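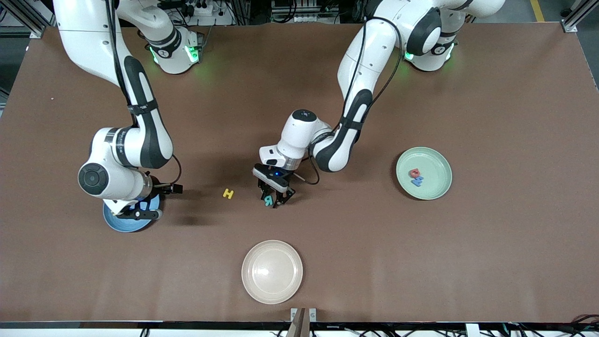 青綠色的 R、黃色的 H，紅的和藍的兩個已經在淺綠色盤子裡擠在一起了

首頁 > 生活雜記 > 桌上的小東西

分類：在家玩什麼｜標籤：泡棉字母、分類遊戲、盤子、英文啟蒙

2021/10/16

我要來講泡棉字母！這陣子逢人就講，連樓下買早餐都能講到老闆娘把蛋餅煎得有點焦，所以還是乖乖寫成一篇，以後誰問我就貼連結（也算是放過大家的耳朵）。

先說我為什麼會迷上這種東西。我們家小的四歲半，對英文字母的態度一直是「看過，不熟，不想熟」。唱字母歌可以，唱得很大聲，可是唱到中間 L M N O P 那一段永遠是糊在一起的一坨，我懷疑他到現在還以為那是一個字。字卡買過，翻沒幾次就拿去當停車場的收費票；磁鐵字母也有，全部貼在冰箱最下面那一排，貼完他就走了，留我每次開冰箱踢到一個 Q。

然後有天在 Hollenstein 那家雜貨店（就是轉角賣掛鉤跟便當盒的那間，招牌很小，常常走過頭）看到一包泡棉字母，牌子叫 Flomilik，包裝上寫 53 片。53 這個數字我站在架子前面想了好久，二十六個字母乘以二是五十二，那多出來的一片是什麼？回家倒出來才發現是一顆星星！沒有說明，沒有為什麼，就是一顆星星。我兒子立刻宣布那是第二十七個字母，唸法是「咻」。到現在我們家的字母歌唱完 Z 都要補一個「咻」，我先生（楊國華，英文名片上寫 Kuo-hua Yang 的那位）已經完全接受了，洗碗的時候自己也這樣唱。

泡棉字母到底好在哪？我覺得是那個手感。薄薄一片，捏下去會彈回來，小孩的手指頭很容易就捏住邊邊提起來，掉在桌上又幾乎沒聲音。這點太重要了！我們家下午是要安靜的，樓下鄰居上夜班，以前玩積木我每隔一下就要「噓」，現在整桌字母掃到地上都只有「噗」一聲。而且它是有厚度的，可以摸形狀，可以描邊，還可以兩片疊在一起假裝是三明治。顏色又好看，黃的很黃，青綠色那種是我最喜歡的，有點像游泳池底磁磚的顏色。紅的跟藍的放在淺綠色的盤子上面也很跳，我每次看到都覺得心情很好。

說到盤子，盤子才是這整件事情的靈魂。

一開始我是用碗，碗不行，太深，字母丟進去就看不到了，小孩會忘記自己放過什麼，然後全部倒出來重來，倒到最後他只記得倒。後來用托盤，托盤又太大，字母散在上面跟散在桌上沒有兩樣，他不覺得自己「完成」了什麼。試來試去，最好的就是圓盤子，有一圈邊，中間平平的那種。字母放進去不太會滑出來，一眼又全部看得到，要拿出來手一伸就有了。我們家現在固定用的是一個藍色的、一個淺綠色的，藍色那個裡面淺一點、外圈深一點，光是擺在咖啡色的桌面上就很漂亮。兩個顏色分得夠開，講「藍盤子」「綠盤子」的時候小孩完全不會搞錯，這樣玩遊戲的時候指令可以很短，我也比較不會講到口乾。

玩法我們家換過好多輪，寫幾個真的玩得起來的。

第一個最簡單，就是「請進盤子」。我講一個字母，他找到，放進綠盤子。剛開始千萬不要整包倒出來，我第一次就是整包倒，他看著那一片花花綠綠的海，表情就像我看報稅軟體。後來改成只拿四個，四個都很熟了再加。我覺得挑字母也有學問，長得太像的不要一起出現，M 跟 W 放在一起我自己都要轉頭看一下，E 跟 F 也是。反過來，R 跟 H 這種組合就很好，一個有圓圓的肚子加一條腿，一個就是兩根柱子中間搭橋，他第一次認出 H 的時候大喊「梯子！」，喊完又補一句「很矮的梯子」。好的，很矮的梯子，我收下了。

第二個叫「誰跟誰一國」。兩個盤子，各自當一國，規則讓小孩自己訂。有時候是按顏色，紅的一國藍的一國；有時候是按有沒有彎彎的地方，像 R 有彎，H 全部都是直的，就要分開住。有一次他訂的規則是「看起來會游泳的」跟「看起來不會游泳的」，我到最後都沒搞懂標準，S 會游泳我可以理解，T 為什麼會？他說因為 T 的手張開來了。那天我們玩了整整 30 分鐘，對我們家這位屁股長針的先生來說，已經是可以放煙火的紀錄了！

第三個比較適合大一點的孩子，是拼名字。姊姊（七歲，自認是這一套遊戲的總監）會把字母一個一個擺在桌上空的地方，再叫弟弟依順序放進盤子。這裡要小心，同一個字母一包只有兩片，名字裡面有三個一樣字母的人就會卡住。我們家外婆的英文名字就是這樣，姊姊最後拿 C 歪歪地頂替第三個 O，外婆看了照片說很像月亮，也算皆大歡喜。

第四個是我自己發明的，叫「摸黑找字」，把字母放進布袋，手伸進去摸，摸到什麼先說再拿出來。猜對放藍盤子，猜錯放綠盤子。這個大人玩也很難喔，你以為你會，結果 N 跟 Z 只差轉一下，我第一輪就輸給七歲的總監，輸得很徹底，她還拍拍我的肩膀。

也講一下不那麼美好的部分，不然好像我在賣東西（沒有，店家也不認識我，老闆到現在還以為我是常來買掛鉤的那個太太）。

新拆開的時候有一點味道，我是全部攤在陽台的竹篩上晾了一個下午，跟旁邊的蘿蔔乾放在一起，畫面滿好笑的。晾完味道就淡很多。再來是邊邊，有幾片切得不是很乾淨，A 中間那個小三角形還黏在上面，要自己用手指推掉。推下來的小三角形請馬上丟掉，太小了，家裡有更小的寶寶真的要注意，泡棉也很容易咬下一角，所以我們家的規定是上桌玩、下桌收，不帶去床上也不帶去浴室。雖然包裝上說可以貼在浴缸邊，我試過一次，水一沾真的會黏住，超好玩，但是 J 被沖到排水孔那邊去了，我蹲在地上撈了很久，不想再來第二次。

然後是灰塵。泡棉會吸頭髮，而且很愛吸貓毛。我現在的做法是丟進洗衣袋裡，用溫水加一點洗碗精輕輕搓，沖乾淨以後一片一片鋪在毛巾上。不要曬大太陽，我同事家的曬到翹起來，每個字母都變成小船。

收納的部分我也折騰過。原本那個塑膠袋開過幾次夾鏈就壞了，後來換到一個 Joseo 的扁盒子，裡面有隔板，我很認真按照 A 到 Z 分好，貼了標籤，拍照傳給我妹炫耀，維持了兩天。現在就是全部丟進一個大盒子，蓋子蓋得起來就算贏。盤子疊起來放在盒子上面，整組抱著走，要玩的時候往桌上一放就開始，反而玩得比較勤！我覺得小孩的東西就是這樣，拿出來如果要超過一分鐘，大人就會開始說「等一下喔」。

有朋友問我要不要買那種一整套的分類教具，木頭盒子配木頭托盤，很美，照片拍起來整個家都升級。我在 Trirmont 的網站上看過，那一套要 1,762 元，我放進購物車又拿出來，拿出來又放進去，最後關掉視窗去煮麵。不是說它不好，是我看了一下自己家的桌子，盤子本來就有，字母也有了，剩下的錢我想拿去吃火鍋（也真的去吃了，在 Hollenstein 對面那間，湯頭很讚，小孩自己點了三盤玉米）。

對了，還有一個意外的收穫想記下來。因為一直在玩「放進盤子」這個動作，弟弟現在手變得比較穩。四月的時候他夾個豆子還會整把灑出去，現在他可以把一片小字母輕輕拿起來，移到盤子上方，停一下，再慢慢放下去。他自己會配音，「嗡嗡嗡嗡，到了」，放好還要看一眼有沒有超出邊邊。兩片字母疊到一點點他也會計較，要拿起來重放，有時候又覺得疊在一起很好，說它們在抱抱。我在旁邊看他皺著眉頭的樣子，覺得很好笑又捨不得出聲。

姊姊則是開始把盤子當成餐廳在經營了。藍盤子是主餐，綠盤子是點心，客人點什麼她就上什麼字母。我點了一份 P，她問我是要 pizza 還是 pancake，我說 pancake，她說不好意思今天 pancake 賣完了，只剩 potato。我說那換 R，她說 R 有 rice 跟 radish，radish 是蘿蔔，很新鮮，陽台曬的。聽到這裡我真的笑到趴在桌上！她一定是那天看到我把字母跟蘿蔔乾擺在一起，記到現在。

楊國華昨天下班回來也被拉進去當客人，他很老實地點了 H，說要吃 ham。總監看了他一眼，說本店是素食餐廳。於是他改點 honey，坐在那邊很認真地「吃」完，還把盤子推回去說謝謝招待。弟弟送了他一顆「咻」當飯後甜點，不用錢。

下次想試試看拿來做數字的，聽說同一個牌子也有泡棉數字，我下禮拜繞去店裡看看有沒有貨。如果有人家裡也在玩這種的，很想知道你們都怎麼分，尤其是有沒有人能告訴我，T 到底會不會游泳。

要去收桌子了，剛剛聽到「噗」的一聲，應該又是整盒。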